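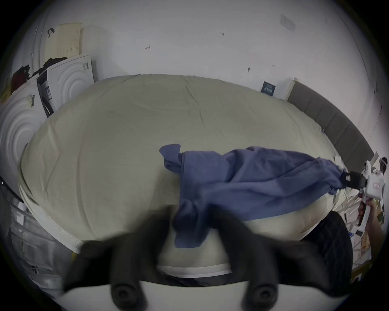

Home News Robotics Local Jobs Events Contact

We use cookies to remember your settings and count visits. Accept Manage

Tumska passes halfway on cloth-handling set, wants 700 by September

NAKPORT. Quick update from Tumska, the small Nakport outfit that's been trying to get a learning system to deal with laundry. They are at 526 recordings as of this morning. Of those, 374 have passed checking and can be used for training. The target is 700 usable ones, and the date on the wall is September.

The work is done by hand. A person holds a gripper with a pair of jaws on it, picks up a piece of cloth, moves it, straightens it, lets go. The gripper records, and the recording goes into the pile. The idea is that the model learns from the pile how to do the same with its own arm later on. No arm is involved at this stage. That part comes in the fall if the money holds.

Évan Roussel, who runs the collection side, spoke to us by phone between two sessions and had to hang up twice.

"Cloth is a pain," he said. "A box, you grab it, it's still a box. You grab a shirt by the corner and it's a different shape every time. So you need a lot of tries, and you need them to be different from each other."

Most of the sessions take place in bedrooms. Tumska started out at a table in its own office and gave that up in the spring. The recordings looked fine, the trained model looked fine, and then they tried it on cloth lying on a bed and it went to pieces. It had learned the table. Roussel says the first batch is still on a drive somewhere and none of it counts toward the 374.

So now it's beds. Sheets with creases in them, mattress edges, headboards, things leaning on walls, whatever happens to be in the room. Collectors are told to leave the room as they find it. Tidying up is on the list of things not to do, right under talking on the phone.

A session goes like this. Collector arrives, checks batteries, checks storage, does a short warm-up that gets thrown away. Then one item of cloth at a time. Toss it on the bed, pick it up, spread it, or fold it if the sheet for that day says fold. Each recording has a limit of 30 seconds. Go over and it gets cut off, and a cut-off one is marked as failed even if the last part went well. There was some grumbling about this rule. It stays.
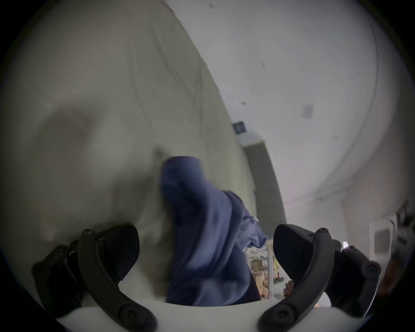 Lifting is where most of the failed ones come from. The cloth swings, it blurs, it folds over the fingers, and for a moment the recording has very little in it besides fabric. A person doing this barely needs to look. The system has only what was recorded. Tumska asks for a slow lift, then a stop, then the next move, and the stop is what people forget. Roussel said he forgets it too.

The checking is done by Kimie Furukawa, who goes through every recording herself at double speed and then again at normal speed if something looks off. She rejects for a missed pinch, for a lift that's too fast, for tracking that jumps, and for anything where the two hands are out of step with each other. She doesn't reject for clumsiness. A fumble that gets fixed inside the time limit is kept, and she would like more of them.

"If everything is perfect the model has no clue what to do when it drops a corner," Furukawa said. "It just keeps going like it's holding something. We had that for weeks. Empty jaws, folding air."

Her reject rate was a good deal worse in the first month. It has come down since the collectors began watching their own rejects at the end of the day, a change Furukawa asked for and Roussel at first thought would take too long. It does take long. He's come around.

The numbers get sent every evening to Takagi, the firm in charge of the training side. Takagi retrains once enough new material has come in and sends back a list of what the model is bad at. The current list, which Tumska read out to us:

Thin fabric lying flat on a sheet of a similar shade.

Long pieces that need a hand at each end.

Anything bunched up against a headboard or a wall.

Inside-out sleeves.

The next sessions are planned from the list. So this week there's a lot of stretching things between two grippers, one at each end, and pulling out the wrinkles before anything gets folded. It is slower work and the collectors' wrists get tired, and shifts have been shortened to fit. Two-handed recordings also take longer to check, as both sides have to be good for the thing to count.

Roussel wouldn't give a figure for how well the model does at present. He said it picks up a cloth from a bed "more often than it doesn't" and that spreading is behind that, and folding is far behind spreading. Takagi did not respond by the time we posted. We'll add thier comment if one comes in.

There is also a second view now. In the spring the only camera was the one on the gripper, looking down its own fingers. Now some sessions are also recorded from higher up, closer to where a person's eyes would be, so the arm and the gripper and the cloth can be seen together. Takagi asked for it. Furukawa was glad to have it for checking, whatever the model ends up doing with it, as she can tell at a glance whether a pinch was on the edge of the cloth or in the middle of a fold. From the gripper alone that can be hard to judge when the fabric is right up close.

Lining up the two views has cost some time. The clocks drifted on a few days in a row and those sessions are on hold until somebody can sort them out. They're not in the 526. Roussel thinks most can be saved, Furukawa less sure.

Storage was the other headache. Files are bigger than planned and the upload from some of the homes is slow, so drives are being carried back to the office at the end of the shift. Tumska is switching to Fleklow for the transfers and the labeling, and the move should be done before the next block of sessions begins. Labels made in the old system are being brought over by hand. Furukawa has been doing that in the evenings, and she asked us to mention that she would like it to be over.

Asked whether the September date is realistic, Roussel said yes if nobody gets sick and the Fleklow move doesnt eat a week. Furukawa said she'd rather have fewer and better, and that 700 was a number picked before anyone had tried folding a fitted sheet. She was told fitted sheets are out of scope for now. She had them written down as a maybe.

What the whole thing is for: Tumska says the first customer would be a laundry service or a care home, somewhere with a lot of towels and not enough hands. Two have asked to see it. No names given, no contract, no price. A showing is planned for after the training run in the fall, on a real bed, with cloth the visitors bring along themselves. Roussel said the last part was Furukawa's idea and he isn't sleeping well over it. 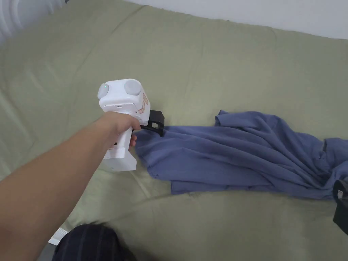
Collectors wanted

Tumska is still taking people on for the rest of the summer. Paid by the shift, training on the first morning. No background in robotics needed, steady hands help. Left-handers especially welcome, they have too few left-hand recordings and the model shows it. You need to be all right with sitting or kneeling for a good stretch and with doing the same move over and over with small changes.

Shifts start at 9 a.m. or 1 p.m. Write to the office in Nakport and say which one suits you.

Bedrooms wanted too

They also need rooms. Any bed will do, made or unmade. A session takes half a day and the team brings its own cloth, though using yours is a plus if you don't mind it being handled. Walls, shelves and so on will show up in the recordings, so put away anything you would not want recorded. Faces are kept out. Owners get a small fee and can ask for a session to be deleted up until it goes to Takagi, after that it gets complicated, so ask early.

Rooms with dark sheets are short right now. Patterned ones as well. If you've got a bunk bed Roussel would like to hear from you, he wasn't joking, the low ceiling makes people hold the gripper at a different angle and there's hardly any of that in the set.

Earlier this month we reported the collection had stopped for good. It had paused for repairs to a jaw and was running again the next afternoon. Text has been corrected.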